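6 Running the visitor demonstration

This section covers the sorting demonstration given to visitors on open days. It assumes that the grippers have been charged and paired as set out in section 4, and that the person leading the session has completed at least one full recording shift at Wedivstead. Routine recording is covered in section 5 and is not repeated.

6.1 Before visitors arrive

1. Spread the checked cloth on the demonstration table and smooth it flat. Creases under the box cause it to rock when an item is lifted against the side wall.

2. Place the open sorting box lengthwise on the cloth, within easy reach of both operators.

3. Load the box from the small-item kit. Include a mixture of rings and discs, and at least one soft item. Do not stack more than two items at any point.

4. Switch on both hand-held grippers. Wait for the steady light before moving either unit.

5. Open and close each gripper fully three times. The pads should meet along their whole length. If they meet only at the tips, go back to 4.6 (Pad alignment).

6. Start Drevia on the session laptop and choose Demonstration, then New session. Enter the initials of both operators.

7. Record one trial pick and play it back. Check that both fingers are visible at full opening and that the box stays in view throughout.

Note: Demonstration sessions are stored separately from training recordings and are numbered in their own series. The series reached 1,419 at the end of March. Do not renumber sessions by hand, even where one has been abandoned.

Caution: Keep fingers clear of the pivot points when testing the grippers. The trigger return is sprung and closes quickly if released.

6.2 Leading the demonstration

Two operators are needed. The lead operator picks; the second operator steadies the box and clears items. On the first open day these parts were taken by Analyn Ignacio and Efren Padilla, and the order of steps below follows their running sheet.

1. Ask visitors to stand on the far side of the table from the operators — not behind them, where they are likely to catch an elbow.

2. State the task aloud before starting: each item is to be taken from the box, one at a time, and placed on the cloth.

3. Open the gripper fully and bring it in over the box. Hold for two seconds so that the recording has a clean start.

4. Pick a disc first. Discs give a firm, obvious grip and show the pads working.

5. Pick a ring by its edge. Approach from above with one finger inside the ring and the other outside.

6. Where a ring carries a figure or knob, grip the plain part of the ring. Attachments twist under load.

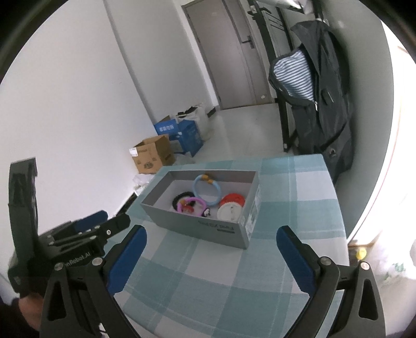
Page last changed: March, 14:20 (J. Padilla)

7. Where two rings overlap, lift the upper one straight up before moving it sideways. If the lower ring comes with it, put both down and start the pick again.

8. When the box is empty, hold the gripper still for two seconds and stop the recording.

9. Show visitors the playback in Drevia at half speed.

Note: A failed pick should be left in the recording. Mark it with the F key at playback.

6.3 Visitors using the grippers

Visitors may try a gripper once the operators' session has been saved. Start a new session with the initials VV, so that the export to Abella leaves it out. One visitor at a time, with an operator holding the box.

Caution: Do not hand over a gripper while the trigger is held. Release it, let the fingers open, and pass the unit by its handle.

6.4 Closing down

1. Save all sessions and exit Drevia.

2. Wipe the pads with a dry cloth. Solvent wipes harden the rubber.

3. Return the items to the kit and sign the sheet inside the lid. Report missing items to Divina Ignacio.

4. Put both grippers on charge.

If Drevia shows error 407 on exit, the last session has not been written to disk. Leave the program open and follow 9.3.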